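4. Tempo drift and dynamic range in the Flistthorpe recordings

4.1 Material

The corpus consists of 515 tracks by extreme and traditional metal bands, all recorded in the Flistthorpe area and issued on either the Wiegand or the Gravine label. The tracks are spread over 132 releases, counting demo tapes and split singles as releases in their own right. Live albums were left out, as were rehearsal recordings later added to reissues as bonus material. Where a track exists in both an original and a remastered version, only the original was used for the tempo measurements, while both were kept for the comparison of dynamic range. The label catalogues were last consulted on May 9, 2021, and later additions are not covered.

Nineteen further tracks were removed before analysis. Most of these are short instrumental introductions with no percussion, for which a beat estimate has no useful meaning. The remainder had tape damage over a large part of their length.

Figure 3. White garment with a gathered, ruffled edge on a light green checkered surface.

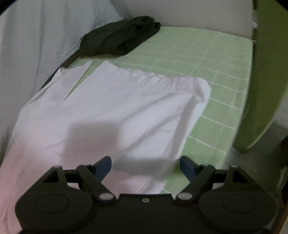
4.2 Beat estimation

Beats were located with the Zonance tracker, using its default window and a fixed upper limit on tempo. Blast beat passages are a known difficulty for trackers of this type: the snare and the bass drum fall on alternate subdivisions, and the tracker may lock on to either the beat itself or twice the beat. Each track was therefore processed twice, once with the full mix and once with a low-pass filter applied. If the two estimates differed by a factor close to two, the lower value was taken unless the guitar riff clearly changed at the faster rate. This last decision was made by ear. It is the least repeatable step in the procedure, and its effect is discussed again in 4.4.

Drift was then defined as the difference between the median tempo of the first and last thirds of a passage, divided by the median for the whole passage. Passages were cut by hand wherever the drum pattern changed. A song that moves from a slow opening to a fast main section thus contributes at least two passages, and the change between them is not treated as drift.

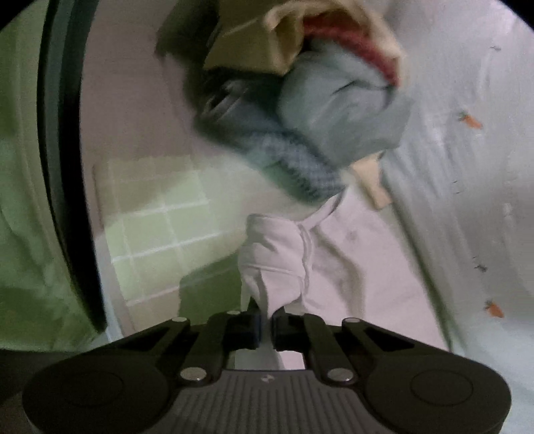

The median passage tempo across the corpus is 172 beats per minute. The Gravine material lies above this value and the Wiegand material slightly below it, although the two distributions overlap for most of their range. Positive drift – that is, a passage ending faster than it began – is more common than negative drift on both labels. It is strongest in the demo recordings, where no click track appears to have been used, and close to zero on the later studio albums.

4.3 Dynamic range

Dynamic range was measured as the gap between the peak level and the average level of the loudest fifth of each track. The remastered versions show a smaller gap than the originals in nearly all cases. The exceptions are cassette releases, where the original transfer had already been limited heavily and the remaster was made from an earlier tape.

No clear relation was found between dynamic range and drift once the year of recording was taken into account. Both measures fall over time, so a simple correlation between them is misleading. Within any single year the sample is too small to support a separate test.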